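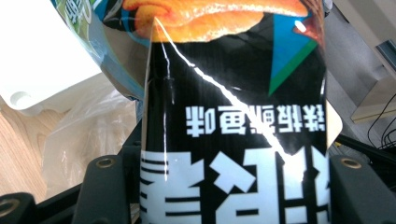

Heikki Rautiainen wrote in April that the flood marks on the old mill wall in Gisville could not all belong to the same river, and asked that the chronology be held back until the matter was settled. His message is quoted in full below for subscribers who joined the list after it was sent.

> To the members of the Gisville local history list,
>
> I have read the draft chronology of floods with care. I am grateful for the work behind it, but I must raise an objection to the entries for the lower town.
>
> The draft takes the marks on the mill wall as a record of the Ferri in flood. The wall faces the Belto. Before the channel was moved, the two streams met well below the mill, and high water on one did not always mean high water on the other. My grandmother's family farmed on the Belto side and lost a hay crop in a year when, by every account I have found, the Ferri stayed within its banks.
>
> I would also question the figure of 2,000 acres under water in the great spring flood. It appears in the newspaper and nowhere else. The township's own relief book lists 212 households receiving flour and seed. It says nothing of acreage.
>
> I ask that these entries be withheld until someone has compared the wall with the survey plat.
>
> Respectfully,
> Heikki Rautiainen

The comparison Mr. Rautiainen requested has now been made, and the following is submitted for the information of the list.

The survey plat held in the township office shows the mill on the north bank of the Belto, as he states. The junction with the Ferri is drawn almost a mile downstream. The draft was therefore in error in assigning all 8 marks to the Ferri. Two of them carry initials that match entries in the miller's daybook, and both entries speak plainly of "the Belto over the sill." These two will be moved to a separate heading. The remaining six cannot be assigned to either stream on present evidence and will be listed as "Gisville, lower town, stream not known."

On the question of acreage, the newspaper figure will be kept but attributed to the newspaper, with the relief book cited beside it. Readers should bear in mind that the relief book covers only households that applied. Families who went to relatives on Prultar Hill do not appear in it, and the church register suggests that a good number did so. The book also omits the boarding house, whose residents were fed from the school kitchen under a different account.

Mr. Rautiainen's family account of the lost hay crop will be entered under the Belto heading as oral testimony. We would be obliged if he could supply the name of the farm and, if it is known, the season.

Several other entries remain weak. The Prultar Hill fire is dated from a single letter, and the writer may have confused it with the burning of the sawmill yard. The winter in which the railroad bridge was closed is given differently in the county minutes and in the station agent's log. Any member holding letters, receipts or account books that bear on either event is asked to write to the list before the next revision is prepared. Originals should not be mailed. A plain transcription, with the spelling left as found, is sufficient for our purposes.

Corrections to the spelling of family names should be sent to me directly, off the list.

Bülent Işık
For the editors, Gisville Chronology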